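# The long way round to handing something over

My instructor's first piece of advice was to stop helping. I had been at it for fifteen minutes, a gripper in each hand, and I kept wanting to put one down and do the job with my fingers, like a normal person.

The job was to pick up a black thing from the table with one gripper and pass it to the other. I have been passing things to people since before I could talk. At Trellix, whose office is on the third floor of a former insurance building in Pronddale, it took me most of a morning to do it in a way they would keep.

The theory is easy enough. You can write a robot a very long list of rules about picking things up, or you can pick things up yourself, over and over, holding a tool that has the same jaws as the robot, and let the software find the habit in what you did. Trellix does the second. Its project, Keklow, wants 2,000 good handovers. When I arrived the tally on the shared spreadsheet stood at 1,939, which I was told was a sore point, as it had been higher the day before. Somebody had gone through and thrown out the ones where the demonstrator hesitated.
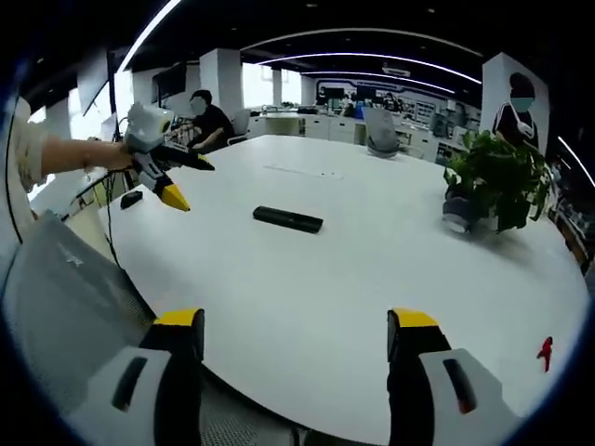
Hesitation is the great sin here. A person who stops halfway to think about lunch looks, to the software, like a person making a very important pause, and it will faithfully learn to pause in the same spot. I was told of an early Keklow arm that used to dip politely before every grasp. It had been taught by a man with a bad shoulder.

So you learn to move as if you had meant it all along. You come in slowly, you close on the thing, you lift it clear and bring it round so the other jaws can get a proper hold. Then you let go, which is the hard part. My left hand didn't believe my right hand had it. For the first dozen tries the two of them had a small tug of war that I could feel up to the elbows.

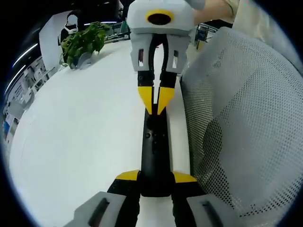
*One black object, two sets of jaws: the handover as practised at Trellix.*

Farquharson, the warehouse firm paying for the work, would like arms that can pass an awkward item along a packing bench without anyone standing by. It was promised a trial in August. The packing benches are straight and grey and a good deal lower than a conference table, and I asked whether that mattered. I was given a long answer, most of which was yes.

There is a rival camp, of course. Its members sit at a desk and drive the real arm by remote control, and they regard our method as a sort of puppetry. I had a go at that too. The arm follows you nearly at once, and that "nearly" is where all the trouble lives. I knocked over a roll of tape, apologised to it, and was steered back to the hand-held set.

By noon I had managed 2 that were fit to keep. My instructor typed them in – no ceremony, no biscuit – and asked if I could stay for the afternoon. They were doing lids.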